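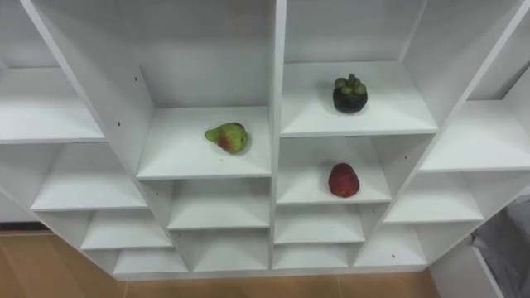

Shelf compartment assignment flips between adjacent cells when the head pitches

Posted in Perception and planning
February 10, 2025
Tags: octomap, grasp-planning, depth, humanoid, shelf-picking

oyelaran_k

I am working on a pick task with a humanoid and a white open shelving unit. Items are a pear, a mangosteen and a strawberry, one per compartment. They have to be taken out and put in a basket. Detection is fine. The problem is in the step after it, where each detection is assigned to a compartment and the planner asks for an approach corridor into that compartment.

Pipeline:

Head RGB-D, registered depth
Nidatus segmentation node, one mask per item
Mask centroid, median depth, transform to base frame
Lookup against a shelf model (boxes, measured by hand, loaded as YAML)
Planner generates a pre-grasp pose 12 cm out from the opening, then a straight-line insert

With the head still, the assignment is stable. When the head pitches down during the approach, the mangosteen jumps from its own compartment to the one directly below, which is where the strawberry is. I then get two items in one cell and an empty cell above. The pear is less affected, although it has gone to the wrong side of the divider a few times.

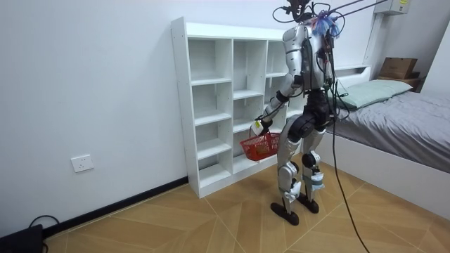

The shelf pose comes from a plane fit at start-up and is then frozen in the map frame. The base is meant to be stationary during a pick. I logged the centroid height of the mangosteen over one head sweep and it drifts by nearly 3 cm, always downwards as the pitch increases. The boards are thin, so 3 cm is enough to cross one.

Second symptom, possibly the same cause. The collision map fills the inside of the compartments with stray voxels. After one sweep I had some 500 occupied voxels in cells I know to be empty. The planner then either refuses the insert or comes in tilted with the wrist too high.

Tried so far:

Increasing the voxel size from 1 cm to 2 cm. Fewer stray voxels, but the opening shrinks and the insert fails more often.
Rejecting depth pixels below a confidence threshold. This removes most of the white back panel and half of the shelf floor.
Repeating the hand-eye calibration twice. Reprojection error looks good both times.

Is this a transform problem or a depth problem, and is there a standard way of making the lookup less brittle?

gridsnap

Try a different depth camera. Matt white panels at close range are bad for active stereo. We had the same thing with a white cupboard and it went away when we swapped the sensor.

oyelaran_k

I can't change the sensor on this project. Also, the drift is on the fruit itself, which has plenty of texture, so I don't think the panels explain all of it.

pleltevholm_nav

You have two faults and they need separating before you tune anything.

The centroid drift is most likely a timestamp error. A drift that grows with head pitch and always has the same sign is what you get when the transform is looked up with the latest joint state while the image is older. Look at what your segmentation node puts in the header. If it stamps the mask at publish time, every centroid is transformed with a head pose that the image never had. On one of our set-ups the mask came out 538 ms after exposure. At a moderate pitch rate that is several centimetres at arm's length.

To test this, pitch the head down, stop, wait two seconds and read the centroid. Then pitch up to the same angle, stop and wait. If both readings agree with the value at rest, the calibration is sound and the stamps are wrong. If they still differ, look at backlash in the neck joint or at the torso leaning. "The base is stationary" does not mean that the torso is stationary on a legged robot, and if your map frame is anchored to a foot you should check the whole chain from there up to the camera.

If it is the stamps, pass the exposure time through the node unchanged and make the transform buffer longer than your worst latency. Do not fall back to the latest transform when the lookup fails. Drop the detection.

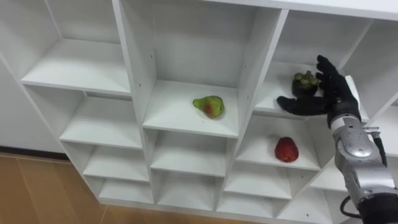 For the lookup, stop using the centroid. A mangosteen seen from above has a centroid biased towards the top of the calyx, and a pear on its side has one biased towards the near face. Take the lowest few per cent of the mask points along the shelf's vertical axis and match those to the nearest board surface. An item is resting on something, so use that constraint. Then choose the column from the horizontal extent of the mask, and require most of the points to be on one side of the divider before you accept it.

Add the exclusivity rule as well, as you have one item per cell. Solve the assignment for all detections jointly (Hungarian is fine at this size) with the distance to the resting surface as the cost. This will not repair bad geometry, but it will stop the double booking.

For the stray voxels, I would not build the inside of the shelf from depth at all. You already have a measured model. Put the boards in the planning scene as collision boxes, mask the shelf volume out of the octomap, and add the detected items as separate objects. Depth is then used only for the items and for anything outside the shelf. Make sure the robot's own hand and forearm are in the self-filter, with padding. Once the fingers are inside a compartment, an unfiltered hand leaves voxels behind as it moves, and those block the retreat.

The tilted insert should improve when the voxels go. If it does not, constrain the wrist orientation during the straight-line segment, with a tolerance of a few degrees about the insert axis, and give the pre-grasp pose more freedom to compensate.

oyelaran_k

Ran the stop-and-wait test. Both directions agree with the rest value to within 4 mm, so it is the stamps. The node was writing the publish time. I patched it to copy the image header, and the mangosteen stayed in its own cell through a full sweep.

Resting-surface lookup is in too. The red one still swaps label between strawberry and apple now and then, but its cell is right, which is all the planner needs.

I have not masked the octomap yet. Does the Atex planner accept a padded exclusion volume, or do I have to filter the cloud upstream?

pleltevholm_nav

Filter upstream. A crop box in the shelf frame, inverted, before the octomap updater. Make the box 2 cm larger than the unit on the open side. Watch the order of the filters: the self-filter goes first, then the crop.

tf_static_ren

Adding one point to the accepted answer. A shelf pose frozen at start-up is a risk on its own. Our plane fit used the front edges and had only 164 inliers out of 2,502 points, so the yaw was poor and the far column was always off. Fit to the side panel and the top as well if the camera can see them, and refit before each pick while the head is still. If the new pose is more than 1 cm from the old one, abort and look at the logs.

Also check the YAML against the real unit. Where the shelf boards sit at different heights from one column to the next, copying one column's heights across gives you boards in the wrong place, and it looks exactly like drift.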